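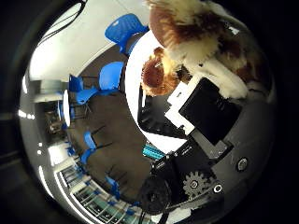 Joaquín Leiva wrote to me after my last post that long-haired plush should never, ever be washed, only aired and brushed, and that anyone who puts one in a machine deserves the felted lump they get back. I love a strong opinion about soft toys! And he's half right, so let me get into it, because shaggy ones are my favorites and I've been meaning to write about them since April.

The brown-and-white fellow at the top is exactly the kind I mean. Cream fur, big reddish-brown patches, a brown head that flops forward the way the good ones do, and that pale tuft around it. I'm a total sucker for a floppy head. A stiff-necked plush sits nicely on a shelf, sure, but a floppy one you can tuck under your chin.

So, washing. Short pile goes in my machine without a second thought (pillowcase, knot, cold, gentle, done). With long fur I do it by hand in the bathroom sink, lukewarm water and a tiny squirt of baby shampoo, and I press the suds through instead of rubbing. Rubbing is what makes the mats. Then I squeeze it out in a towel, reshape the face, and leave it flat by an open window for 24 hours. Sometimes the belly needs longer. Please don't hurry it with a hair dryer on hot! I did that once with a little gray dog from the Salinas flea market and the fur on his ears went crispy and never came back.

Where Joaquín and I agree completely is the brushing. I use a wire pet brush with the soft tips, and I start at the ends and work in toward the body, just like you would with a kid's tangled hair. Hold the fur down at the base with your other hand so you aren't yanking on the backing. It takes me about 6 songs to do a medium-sized one, and I enjoy every minute, especially when a flat old patch suddenly puffs up again.

Two-color fur is extra fun because you can tidy the place where the colors meet. I comb the cream bits first, then the brown, then fluff the border with my fingers so it looks blended again. Dark colors can bleed, though, so test a hidden spot with a damp white cloth before the whole animal goes under water. If brown comes off on the cloth, stick with airing and brushing and tell Joaquín he won.

Hortensia Jara asked about storage. I keep mine in cotton bags, loosely, never the vacuum kind. Long fur that's been squashed flat for a winter takes forever to wake up, and the stuffing gets lumpy too.

Next up is a rabbit with a split seam down her back, and I've already picked out the thread. If you have a trick for hiding stitches in long fur, put it in the comments, I want to hear all of them!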